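The Keltanport Harbor Festival office is hiring two seasonal box office clerks. The job starts in May and runs through the end of September, with a short paid training period before the first shows.

## About the job

You would work at the ticket counter on Stelham Street, across from the ferry landing. The counter sells tickets for the outdoor concerts, the boat tours and the small theater upstairs, which seats 235. On show nights one clerk moves to the theater door at 6:30 p.m. and stays until the second half begins.

Most of the work is at the window. People want to know what is on, whether there are seats together, where to park, and if they can bring a dog. You will also answer the phone, which is busiest before lunch, and reply to the ticket mailbox.

Duties include:

- selling and exchanging tickets in person and by phone
- printing the will-call list and sorting envelopes by last name
- counting the cash drawer at open and close
- keeping the brochure rack filled and the posters current
- helping wheelchair users and large groups find the right entrance
- passing lost items to the front desk with a tag and a time

Refunds over the posted limit go to the office manager. Clerks don't decide those.

## Hours and pay

Pay is $20 an hour, paid every other week. Each clerk works four or five shifts a week. Day shifts run from 9:30 a.m. to 4 p.m. and evening shifts from 3:30 p.m. to 9:30 p.m. There is a half-hour meal break on every shift, and evening clerks may leave a bicycle inside the side door.

The schedule comes out in the middle of each month for the month after. You can trade shifts with the other clerk if you both write it on the sheet. We cannot give time off during the week of the regatta, so please do not apply if you already have a trip planned then.
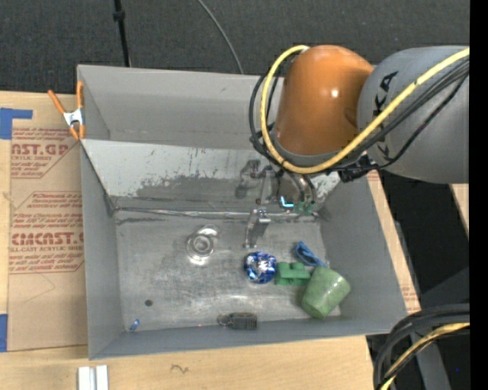 Page 2

## Who should apply

You need to be at least 18 and able to work some weekends. We would like you to have handled cash before, in a store, a restaurant, a school fair or anywhere else. Experience with the Zident ticketing program is helpful, but we will teach it. Most people are comfortable with it after a few shifts.

A second language is useful at the window, Spanish or French most of all. Tell us which ones you speak and how well.

The counter has a stool, and you can do most of the job sitting down. Door shifts involve standing for up to an hour. The brochure cartons weigh around 20 pounds. If you need the job set up differently, say so in your letter or at the interview, and we will talk about what can be changed.

Former clerks are welcome to apply again. You do not need new references if you worked here last season, but we do need a current phone number and a new tax form.

## How to apply

Send a one-page letter and a list of your past jobs. Please include:

- the earliest day you can start
- any dates you cannot work
- two references, with phone numbers
- whether you prefer days, evenings or a mix

Drop the papers in the slot at the ticket counter or mail them to Keltanport Harbor Festival, Box 772, Keltanport. Write "Box Office Clerk" on the envelope. We don't take applications over the phone.

Interviews are held in the Sveinbjörnsson Room, on the second floor above the theater lobby. Use the Stelham Street door and take the stairs or the elevator on the left. Each interview lasts half an hour and includes a short exercise in making change. Bring a photo ID.

We will write to everyone who applies, including those we don't interview. Applications stay on file until the end of the season in case a shift opens up later in the summer.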